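Home Products Grippers Hand tracking Accessories Support

Guveck H6 Hand-Held Gripper and Guveck Glove Set

The H6 is a two-finger gripper held by an operator and used to record handling tasks for robot arms. The Glove Set does the same job with bare fingers replaced by gloves and a marker cube on each hand. We sell both, and the question we get most often is which one to buy first. This page covers what each does well, and how they compared on the box task we use for bench checks at Lumow.

What the two have in common

Both are tracked by a white marker cube printed with black-and-white square tags. Both record to the same Provevska logger, and the files open in the same viewer. If you already own one set, the second needs no new software. The logger accepts either kind of recording without a change of settings.

Box task

The task uses an open cardboard box on a round table. The operator takes hold of the box, steadies it, and handles whatever is packed inside. It is a plain job, but thin cardboard shows up differences in grip very quickly – a hand can spread the load along a rim, and two fingers can't.

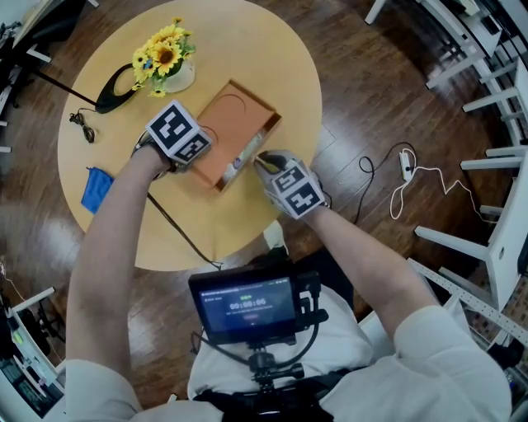

Gloves and marker cubes first, then the gripper at the same round table.

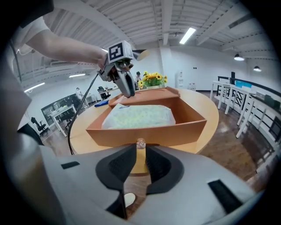 Results

We ran 100 takes with each set and kept a take only if tracking held from start to finish. The gloves were faster on anything that needed both hands on the box, such as turning it or holding a wall while lifting something out. The H6 gave 84 usable takes, and its recordings moved to a two-finger robot arm with less editing. Glove recordings had to be mapped to the arm's fingers first, which added a step for every take.

Soft bags were the hardest item for both. With the H6, close the fingers slowly and take a fold of the bag near the top. Operators who went in from the side pushed the bag along the bottom of the box.

Which to choose

Choose the H6 if your arm has a parallel gripper and you want recordings it can follow closely. Choose the Glove Set if your tasks need two hands on one object, or if you haven't settled on an end tool yet. Labs using the Sheikh five-finger hand should start with the gloves.

Fit and care

Gloves come in 6 sizes. Wipe the marker cubes with a dry cloth – solvent dulls the print, and a dull tag drops out of tracking under ceiling lights. Check the H6 finger pads for wear each month. Keep cables clear of the operator's feet and leave enough slack to reach the far side of the table.

Ordering

H6 with cable, pads and marker block: $2,071. The Glove Set is priced by size and ships separately. Replacement pads are sold in pairs.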